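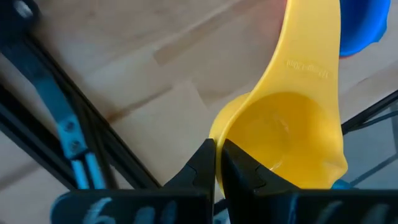 Teaching a robot to put away measuring scoops takes an afternoon, and most of that afternoon is you learning to stop helping. The robot copies what you do with the controllers, including the part where you change your mind. I have been running these sessions at the Dunberg workshop since February and have trained enough people to know where they go wrong, which is mostly the first grasp. Take the bowl of the scoop by its rim, one finger inside the wall and one outside, the way the yellow one is held here. People want to grab the handle because that's what handles are for. Handles are long, the scoop swings, and you spend the next half minute chasing your own pendulum.

What follows is the procedure for a two-arm table with a pair of leader arms. If you drive with a headset or a space mouse, the order is the same and you'll swear at different things.

Before you touch anything

Power up the follower arms first and the leaders second. Doing it the other way gives you a follower that wakes up and immediately goes looking for wherever the leader happens to be, at a speed of its own choosing.

Move each leader to the rest pose by hand. Press the pairing button on the Monda console and wait for both status lines to say "matched." Then wiggle one gripper trigger and check that the correct gripper moved. I have watched a grown engineer record an entire morning with left and right swapped. He said it felt a bit off.

Check the wrist views. You want both fingertips visible and the space between them in focus. If you can't see the gap, the policy can't either, and it will make up for this with confidence.

Decide what the task is

Write it down as one sentence before you record. Ours reads: "Pick up the scoop and put it in the bin." You will notice it doesn't say which arm, or what happens if the scoop is upside down. Settle those with whoever else is driving and put the answers under the sentence. For us, the nearer arm picks, the bin stays put, and an upside-down scoop gets picked up upside down.

Signe Holst, who wrote the first version of our task sheet, added a line at the bottom: "Do not tidy." She meant it. If you nudge a bowl straighter on your way past, you've taught the robot that nudging bowls is part of the job. It will then nudge bowls forever, sometimes off the table.

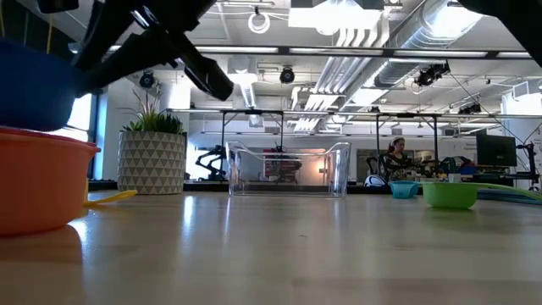
How many demonstrations do I need?

More than you'd like, and fewer than you'd get by recording carelessly. Our first scoop policy that worked on most tries was trained on 806 episodes. An earlier one had 1358 and was worse, because three of us had driven it three different ways and the robot had averaged us into someone who hovered over the scoop and then left. Record a small batch, train on it, watch it fail, and then go record the thing it fails at.

Recording an episode

1. Put the arms in the start pose. It should be the same pose every time, give or take a finger's width. The objects are what should vary.

2. Place the scoop. Turn it, flip it, push it up against something now and then. If your placements are starting to look like a pattern, they are one.

3. Take your hands out of the workspace and start the recording. The order matters. A hand leaving the table in the first second of every episode becomes, to the model, a sort of starter's flag, and on the day you run it alone it will sit there waiting for a hand.

4. Approach from above, slow down for the last stretch, and open the gripper before you arrive. Opening it on contact bats the scoop away.

5. Close on the rim. Stop squeezing when the fingers stop moving. The leader trigger has no feel to speak of, so beginners crush it flat, and the servos get warm and resentful.

6. Lift straight up, travel, lower, release. Lower all the way — dropping it from a height looks stylish and trains a robot that throws things.

7. Go back to the start pose and stop the recording there.

If you fumble the grasp and recover cleanly, keep the episode. Recoveries are worth having. If you fumble, say a word, fumble again and finally pin the scoop against the side of the bin, throw it out.

Using both arms

Two arms are harder than one by a good deal more than double. Your eyes can only be on one gripper, and the other one will drift while you're not looking, usually toward its colleague.

Park the idle arm. Set its leader down in the cradle, and don't hold it "just in case." If the task needs a handoff, bring the receiving arm in first and hold it still, then move the giving arm to it. Both moving at once is how we came to know the price of a Furukawa wrist joint.

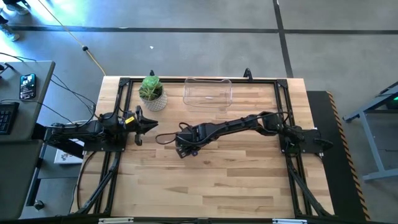
Keep the handoff in the same general area, near the middle, where both arms can reach without stretching. An arm at full extension gets shaky, and the shake goes into the data along with everything else. Close the receiving gripper, count one, then open the giving one. Skip the count and the scoop lands on the table in episode after episode, until you have a very good dataset about dropping.

Checking what you've got

Play back every tenth episode at double speed. Look for long pauses (you were thinking), sudden jumps (you sneezed, or the pairing slipped) and endings where the arm never went home. The Onilberg viewer flags pauses for you if you set the threshold to 2 seconds. The default is far too forgiving.

Label as you go. "Good," "recovered" and "bad" are enough. I once tried a scheme with nine categories and by lunch everything was "other."

Stop when you get tired. Your last batch of the day will be your sloppiest, and the robot gives it exactly the same weight as your best. Save, copy the session off the recording machine, and set both leaders back in their cradles before you cut the power, followers last.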